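Week 5 notes: Writing instructions people can follow

Hi all. These are my notes from the lecture, typed up more or less in the order I said things (I've cleaned up the bit where I lost my place). Read them before section, because Pin-yu Yu is going to start straight in on the exercise and won't go back over the terms.

We left off last time with the Carunell manual, the 17-page one for the bread maker. Most of you hated it, and I'm with you! But I want to get more exact about why. The words in it are fine. There's hardly a hard word in the whole thing. The trouble is the order. You're told to close the lid on page 6 and you meet the yeast on page 8, and by then you've got a closed bread maker and a packet of yeast in your hand.

So, first term for the week: sequence debt. It's my name for it, so don't go looking for it in the textbook. Sequence debt is what you build up every time a reader does a step and then finds out they should have done something else first. Small debts are okay. People will go back and fix one thing. Make them go back twice and they start skimming, and once they're skimming you've lost them for good, or at least until something breaks.

The usual place it comes from is the word "before." Look at this one from the Drarov shelf instructions:

Tighten the four corner bolts before checking that the back panel is seated.

Okay, that one is just wrong, and the company fixed it in the next printing. Now this one:

Tighten the four corner bolts. Before doing so, check that the back panel is seated.

Everything in it is true and it still fails. A person on the floor with a wrench reads one sentence, does it, and then reads the next. Flip them. It costs you nothing.

Second term: the unit of action. How much should go in one step? My rule of thumb is one step per change of grip. If your reader has to put something down or pick something up, that's probably a new step. Folding a cloth is the one I always come back to, since everybody can do it and hardly anybody can write it down. Try it tonight. You'll write "fold it in half" and then you'll wonder which half, toward you or away, and what the other hand is doing all this time. 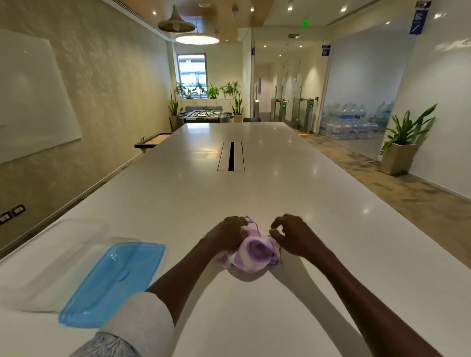
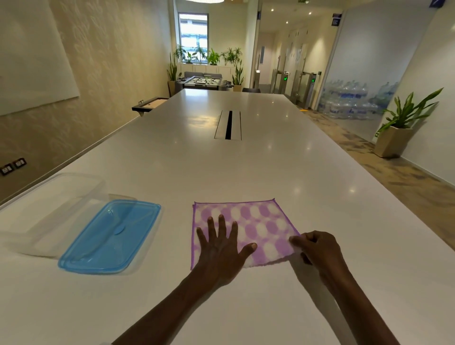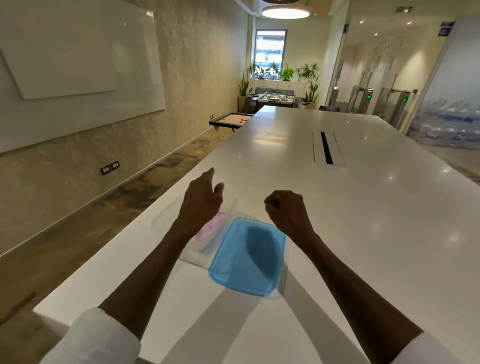 Department of Writing and Communication

Back to grip. Chi-keung Su asked after class if the rule works for software, where you never put the mouse down. Good question, and I gave a bad answer, so let me have another go. On a screen I'd count a change of place. If the reader's eyes have to leave one menu or window and find another, start a new step. "Open Settings, choose Display, and turn off Night Mode" is three places, and I'd still let it ride as a single step if the reader uses the program every day. For a first-timer I'd split it. You have to know who you're writing for, which I realize I say every week.

Third thing, warnings. Where do they go? Right before the step they belong to. I know the Mok pressure cooker booklet puts them all up front, and I know there are legal reasons for a front page of warnings, and you can have your front page. Then repeat the one that matters at the spot where it matters. Wilma Swanson, who took this course two years back and now edits manuals for a living, told me she keeps each repeated warning under 200 characters, including spaces. I like that as a limit. If it runs longer you've probably got two warnings in there.

Verbs. Pick one and stick with it. If you "press" the button in step 2, don't "push" it in step 5 and "hit" it in step 9. In an essay that kind of variety is nice. In instructions, your reader stops and wonders if pushing is different from pressing. (I did exactly this in the handout for week 3, and Valentin Chauvin caught it. Thank you, Valentin.)

And a word on "simply." Also "just," "easily," and "of course." Cut them all. If the step is easy they add nothing, and if the reader is stuck they sting.

For section

Bring a draft of instructions for one household job, done with your hands, that takes under five minutes. No recipes this time, please, I've read so many omelets. Keep it to 281 words or less. Yes, it's an odd number. It's the length of the best draft I got last year, and I figured if it could be done once it could be done again. You'll swap with a partner, and your partner will do exactly what you wrote while you sit there and say nothing. Saying nothing is the hard part.

Reading for next week is the Cistar chapter in the course packet, the one about troubleshooting tables. Skip the sidebar on translation, we'll get to that with Chun-hung Mak when he visits. If your packet is missing the last page of the chapter, mine is too, and I'll post a scan.

Office hours are the same as always, except that I'm now in the small room at the end of the hall until they fix my heater.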